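Questions I keep getting about the gripper trials

I've been comparing hand-held grippers for small household jobs, mostly picking up and sorting fiddly things, and the same questions land in my inbox every week. So I've put the answers in one place.

What are you comparing?

Two sets of finger pads, the Wakitz ridged ones and the plain ones from Emska, on the same two-fingered body. Loan Hầu and I share the handling, and Khang Trình looks after the recordings.

Why bracelets?

They're horrible! A beaded bracelet sags the moment you lift it, it rolls, it hooks itself over its neighbour. If a pad can cope with a string of glossy round beads I'm fairly relaxed about giving it socks.

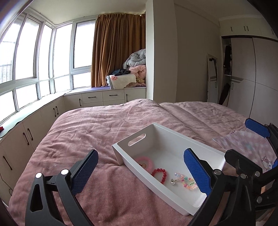

Page last changed: December 2019

Do you use one gripper or two?

Two for anything in a tray. One steadies the tray by its side and the other goes in for the bracelet. I tried it with a single gripper for 5 days and mostly pushed the tray about.

Why work on a bed and not a bench?

A bench is too kind. On a plush blanket the tray tips and sinks wherever you press, and that's what real bedrooms are like. Phúc Đinh still does the bench runs, so we've got both to look at.

Which pads do you like best?

The ridged ones, for beads anyway. The ridges give a round bead somewhere to sit. On flat card and paper I'd go for the plain pads – they let go more cleanly. Lakshmi Suvarna disagrees with me about the card and she may well be right.
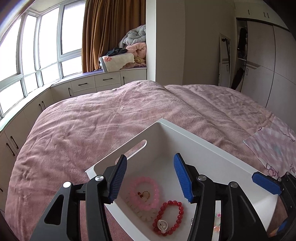 Charms are a different matter. A little heart or a bit of metal hanging off the side changes where the weight goes, and I've learned to close the fingers on the beads well away from it. Go in slowly, too (I never do the first time).

How many runs have you done?

We're at 673, and almost 10 hours of that was me learning how hard to squeeze.

Does bright daylight upset the camera?

A bit. Big windows wash out, so I check the exposure before I start and keep the tray where its inside shows up clearly.

Can I borrow the pads?

Yes, if you can get them back to us by February. Write to Hậu Vũ at Rarisach and say which body you've got – the older Phan ones need a different pin.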